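I love a cardboard box. I love one so much that I've been putting off this post for weeks, afraid I'd go on too long, and now I'm going to go on too long anyway. It's packing season again! Everything we own for the winter shows at Putlow has to go into boxes, and the first one is open on the green table as I type.
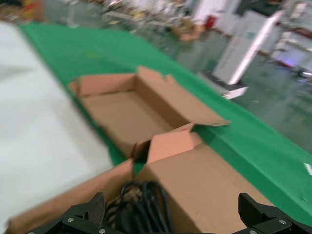 Mulstead, 14th August

Packing starts with cables for me, every single time. They're the worst part, so I want them out of the way while I'm still in a good mood (and while the coffee is still hot). Clothes fold, books stack, and cables do whatever they like unless you've been firm with them first.

So, the method. I pick up a cable by the plug end, let the rest hang down for a moment so the twists can work themselves out, and then coil it in loops as wide as my hand is long. Over, then under, then over again. The over-under thing felt ridiculous when I first learned it - I had to say it out loud for days - and now I can do it with my mind on dinner. A cable coiled that way opens out flat when you toss it, and I still get a little thrill from that. Wrapping it round and round your elbow is quicker, I know. My elbow and I gave that up years ago.

I don't pull the coils tight. A fat lazy loop is kinder to the wire where it meets the plug, and that's where all of mine used to die.
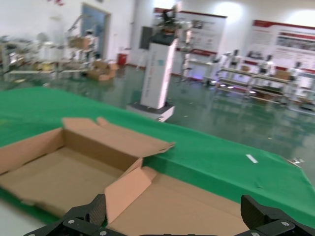

A reader signing as Vida wrote after my last packing post that tape is the whole problem: she folds the bottom flaps over and under each other, skips the tape, and has never had a box let go on her. I tried it the same afternoon. For light things she's completely right, and the box comes apart flat again in seconds, with no torn paper and no sticky fluff. For anything heavy I still want a strip of tape along the seam and a second one across it. Vida, I hope we can still be friends!

She also asked what size I buy, and my answer is the smaller one, always. I did one move with enormous boxes back in January and I could barely get them off the ground. Small boxes you can carry with your chin over the top and see where your feet are going. 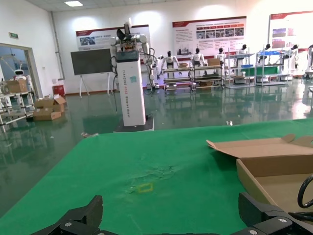
Now, the cloth. Please put a cloth on your packing table if you don't have one already. Mine cost next to nothing, it stops a box from skating away from you when you push the flaps down, and small things show up against it so well. Screws, twist ties, that one tiny adapter you'd swear you never owned. I shake it out at the end of the day and find all sorts. The clips matter too. Without them the whole thing slides off toward whoever is leaning on it, and you spend half the morning hauling it back.

Labels I do on two sides, never the top, because the top is under another box by lunchtime. I write what's in there and which room it's headed for, in the fattest marker in the house. The Ridisell notebook I got for the master list is lovely, with thick paper and a ribbon, and I use it for everything except the master list. That lives on the back of an envelope. 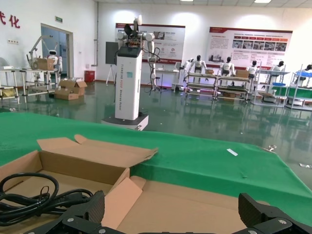

Power cables get a box to themselves this year, and I'm very pleased with that decision. Last time I spread them around, one with each thing they belonged to, which sounded so sensible and meant opening every box in the hall to find a lead for the lamp. So the black one has gone in, coiled up on the left side with its plug end tucked in among the loops, and the others can join it as I get to them. A strip of paper around each coil with the name of the thing it runs is all the system I need.

Next up is the kitchen drawer with the string in it. I've bought more tape.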